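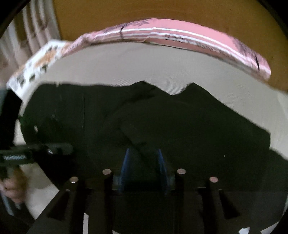
How many demonstrations does the club need before a policy is worth training?

For a single cloth and a single fold, we plan on 12 sessions per operator, then train and look at the failures. Fewer than that and the loss curve tells us very little.

Notes from October, mostly for my own use.

The task this term is black fabric on a pale surface. The contrast at the outline is good. Inside the outline it is poor, and folds in black cloth are hard to pick out in the wrist view even when you know where they are. Simone Rangel wants to try a gray cloth next. I would like to finish this one first.

Changes since the last post:

Grip width is now logged at the same rate as the pose. Before, it lagged by 2 samples and the close command arrived late in replay.

Ibrahim Mohammed rewrote the sync script. It drops a session if the left and right clocks drift apart, and it dropped 3 of mine. I checked them by hand and it was right.

Operators start with the grippers open and hold still before the first move. Gonzalo and I both keep forgetting this.

Open problem: when both grippers close on the same layer, the replay pulls the cloth tight and then slips. My guess is finger friction. Mélanie thinks it is the approach angle, and she has 9 sessions set aside to test that. I will post her numbers when she has them.

The Tudari repo has the new config. Use the branch named Jirska, the main branch still has the old lag.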